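Jun 25, 2020
By the Illstead Letter

The woman who runs the little bread bakery on the hill in Illstead asked me not to use her name, and when I pressed her a bit she laughed and told me that everybody who matters already knows it and the rest can come in and buy a loaf. So I'll call her the baker, as most of her customers do, and I hope she'll forgive me for going on at some length, as I came away with four pages of notes and a bag of rye rolls that didn't make it home.

We talked at the big table in the back, after the morning rush, with the door propped open to let the heat out. She opened the shop in December, of all months, with one secondhand oven from a pizza place in Guthrie and a mixer she describes as "older than my marriage and a good deal louder." She had 32 customers the first day and remembers being thrilled, and then remembers going home and crying into a dish towel from sheer tiredness.

"I'd been baking for my family for years and I thought, well, it's the same thing with more flour," she said. "It is so far from the same thing! At home if the dough is slow you go fold the laundry. Here the dough is slow and there are people at the door with their coats on." 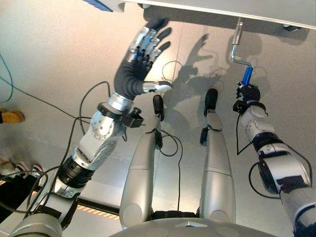
The starter came from her grandmother, who kept hers in a blue crock and fed it every night after the dishes. The family called it Gustulell, a word the baker has never been able to trace (she thinks it may have been a cat), and the name has stuck to the big country loaf that goes in the window first. She feeds it twice a day now, once at four in the morning and again before she locks up, and she admits she talks to it.

"You have to pay attention to it, that's all," she said. "In summer it runs away from you. In winter it sulks. My grandmother never owned a thermometer in her life, she'd just put her hand on the side of the crock and say, not yet. I used to think she was making it up. Now I do it too, and I couldn't tell you what I'm feeling for."

I asked about this spring, which was hard on every shop on our street. She was quiet for a minute and then got up to check on something in the oven, and when she came back she was ready to talk about it.

"Flour was the first thing," she said. "I couldn't get it and neither could anyone else. I was calling mills I'd never heard of." For a couple of weeks she sold from the side window with a chalkboard and a coffee can for the money, and people lined up down the hill, spread well apart, waving to each other. She also started giving away starter in paper cups to anyone who wanted to try baking at home. By her tally, 329 cups went out the window. 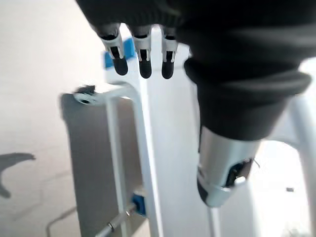 Fingertips with dark pads, beneath a black covering.

"I thought I might be putting myself out of business," she said. "My sister certainly thought so. But they'd come back and tell me how it was going, and half the time it was going terribly, and they'd buy a loaf while they were standing there." One man brought her a brick of whole wheat so dense that she kept it for a doorstop, with his blessing.

She has strong opinions, as I think all good bakers do. She doesn't like a pale crust. She won't slice bread while it's warm, however nicely you ask. She thinks raisins belong in buns and nowhere else, and she once lost an argument about this with a customer and made around 19 raisin loaves to please him, all of which sold by ten o'clock. "I was so annoyed," she said. "They were very good."

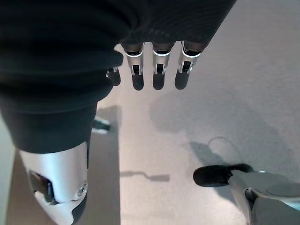 The other thing people ask about is the Flosteo, a flat, oily bread with rosemary and coarse salt that she bakes only when she feels like it. There's no schedule and she won't take orders. She came up with it one night when a batch had gone too wet to shape, and she poured it in a pan and hoped for the best. I told her that I'd missed it three weeks running, and she patted my arm and said that was a shame, and that she'd have a pan of it out by noon if I could find something to do with myself until then.

I could, as it happened. I asked her whether she'd ever want a bigger place, maybe one of the empty storefronts down by the bank, and she shook her head before I'd finished.

"I have 2 ovens now and that's plenty," she said. "I know where everything is. I can reach the salt without looking. If I got bigger I'd be in an office somewhere worrying about somebody else's bread."

She'd like a new awning, and she'd like to sleep until six one morning. She's also thinking about a class in the fall for the paper-cup people, if it seems safe by then to have folks gathered around a table. Anyone who wants to be told when it starts can leave a phone number at the counter, and please print clearly, as she can't read half the ones she already has.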